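Stotar Street Tenants Association
Minutes, February general meeting
Start 7:05 pm, ground floor meeting room
Notes taken by Yasaman Rashti. Typed up fast, send corrections to me before the next one please.

Present: enough for a vote, sign-in sheet is in the binder. Halvorsen (the management company) sent their building rep, who stayed for items 1 to 3 and then left.

Last minutes: approved. One change, the bike room door code was NOT changed in January, it is going to be changed. Fixed.

1. Heat and hot water

Long one. Line C apartments still getting lukewarm water in the mornings, worst between 6 and 7:30. Top floor says it's been like this since before Thanksgiving. Rep says the mixing valve was looked at and the part is on order from Buridico. Asked when. Rep does not have a date. Asked if anybody at Halvorsen has a date. Will check.

Several people said the same thing was said in the last meeting. It was, I looked it up.

Radiators: 4th floor hallway one is stuck on full, people are opening the stairwell window, which makes the stairwell freezing. Rep wrote this down. Request that somebody come look at it this week and that the person knock before going into anyones unit. A man came to 2B with his own key and no notice. Rep apologized for that one, said 24 hours notice is the policy. Asked for the policy in writing, posted by the mailboxes.

Agreed: we keep a log. Temperature at the kitchen tap, date, time, apartment. Sheets will be on the laundry room door. Meat thermometer is fine. Run the tap two minutes first so it's the same for everyone.

ACTION: Halvorsen to give a date for the valve, in writing
ACTION: Yasaman to print log sheets

2. Package theft / front vestibule

Two more missing since last time, both left on the vestibule floor by the carrier. One was contact lenses, one was shoes. Doorbell is not being rung, drivers buzz any apartment and whoever's home lets them in. Please don't just buzz people in. I know.

Options talked about:
Lockers. Rep says a locker unit was priced for another building they run and it needs a power outlet in the vestibule, ours has none. Electrician extra.
Shelf plus camera. Cheaper. Some people do not want a camera pointed at the front door, strong feelings, went on a while.
Locking the inner door and giving the carriers a code. We had that until two years ago and the code ended up on a sticky note on the outside of the door.
Neighbors who are home taking packages in. Works on 1 and 3 already, they have a group text. Other floors can start one.

Side talk on small stuff. People mostly agree the little boxes are the problem since they fit under a coat. Toiletries, prescriptions, that kind of thing.
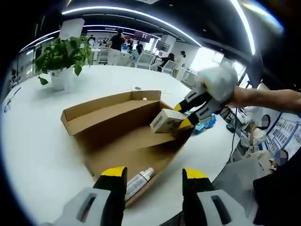 Straw vote on the camera: split nearly down the middle, so no decision. Comes back next month with an actual price on it. Shelf had no objections at all so we asked the rep if we can just put up a shelf. Rep thinks yes if it doesn't block the exit path. Wants the measurements first.

Someone asked if the association would pay people back for stolen stuff. No. We don't have that kind of money and it would never end.

ACTION: 1A to measure vestibule wall
ACTION: Halvorsen to send camera quote, with who gets to see the footage and how long it's kept

3. Elevator

Out for five days last month. Rep says a door sensor. Inspection certificate in the cab is expired, rep says the inspection was done and the new paper is coming. Asked for a copy.

Bigger issue is no notice. We have neighbors who can't do stairs. 5D missed a medical appointment. Want a phone number that a person answers, and a text when it goes down and again when it's back. Rep liked the text idea, said it's above him. Wrote it down.

People on the lower floors offered to carry groceries up when its out. Put your name on the sheet by the mailboxes if you're willing, and if you need the help put your name on the other side. Or just call me.

ACTION: Halvorsen, copy of certificate, answer on texts

Rep left 7:50. Thanked for coming.

4. Money

Account balance $900 after the insurance payment. Dues came in slow, reminder went under doors. If you paid in cash and didn't get a receipt say so, a couple of receipts got lost when the receipt book ran out.

Spent since last meeting: $352. Breakdown is room supplies, printing, salt for the back steps, and the deposit on the coffee urn which we get back. Question about why we're buying salt when Halvorsen is supposed to. Because it snowed and there was no salt. Will send them the receipt, may or may not get anything.

Motion to keep $500 in the account at all times as a cushion. Seconded. Discussion: is that too much given what we have? Some said it ties our hands for the spring. Others said last year we were down to almost nothing and couldn't pay for the lawyer's hour. Vote, passed, three against. Can be changed by another vote.

5. Courtyard and spring planting

Raised beds need new boards on the side by the fence, rotted through. Olov Lumber will give us offcuts free if we pick them up ourselves. Need a vehicle. 3C has a wagon but it's small. Pickup in early morning only.

Who gets a bed: same list as last year unless you say you're done. Waiting list is open. If you had a bed and didn't touch it after June, please think about letting it go. Not naming anybody. Tomatoes against the south wall did well, mint is in everything, please, mint in pots only this year.

Hose: the new one leaks at the connector already. Has a warranty, nobody has the receipt. Look in your kitchen drawers.

Compost. Rats question came up again. The bin has to be latched. It was found open twice. If latching doesn't fix it the bin goes, that was the deal.

ACTION: find a truck
ACTION: bed list goes up March, stays up two weeks

6. Swap shelf and donation drive

Going well, too well, overflow is on the floor. Rules again because new people: clean, working, nothing opened if it's food, no mattresses, no pillows, no TVs. Clothes in a bag with the size on it. If it's still there after three weeks whoever put it there takes it back.

Donation drive for the women's shelter. They asked for unopened toiletries, socks, twin sheets. They do not need more coats right now, they said it nicely. Bring things down closed up and marked with what's in it so we are not opening everything on delivery day.
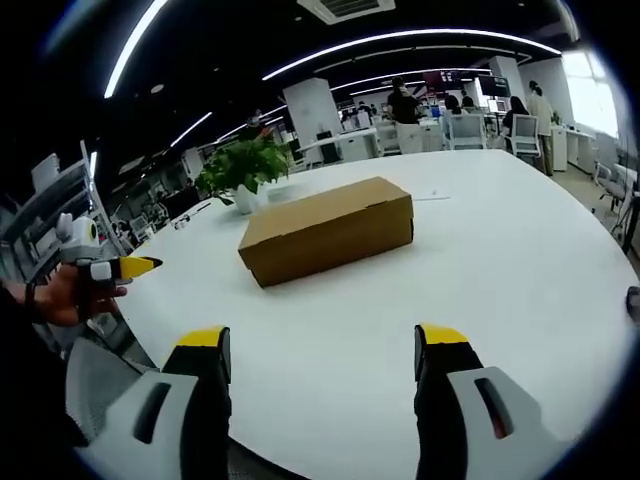
Closed carton on the oval table.

Drop-off hours will be evenings 6 to 8, sign up for a shift, there are still blanks. Do not leave donations in the hallway, see item 2. Someone asked about half used shampoo. No. Someone asked about hotel minis. Yes, they love those.

Also need tape, markers, and one more folding cart. 2F's cart has a bad wheel.

7. Noise

Complaint about music on 3 after 11. Complaint about the complaint. Asked that people knock first and talk before it comes to a meeting. Quiet hours are 10 to 7 in everybodys lease, same as always.

Dog on 2 barks when left alone, owner was here, is working on it, has a trainer. Appreciated that she came and said so.

Construction next door starts at 7 am sharp and sometimes before. City limit is 7. If it's before 7 call it in and write down the time. More than one person needs to call or nothing happens.

8. Other

Laundry: dryer on the left eats cards. Use the right one until fixed. Service number is on the machine.
Lost and found: one gray glove, a child's library book, keys on a green ring. With me.
Recycling: flatten it. Pizza boxes with grease go in the trash.
Translation: offer to do the flyers in Spanish and Farsi, yes please. Need one for Russian.
Meeting time: 7 is hard for people with small kids. Try 6:30 next time and see. Kids welcome, crayons will be put out.
Elections are in the spring, secretary is open, I've done it three years and would like to stop.

Adjourned 8:55 pm. Chairs stacked, thank you to those who stayed. Lights and thermostat off on the way out, last time they were left on all night and we heard about it.

Next: March, 6:30 pm, same room. Hot water first on the agenda.

YR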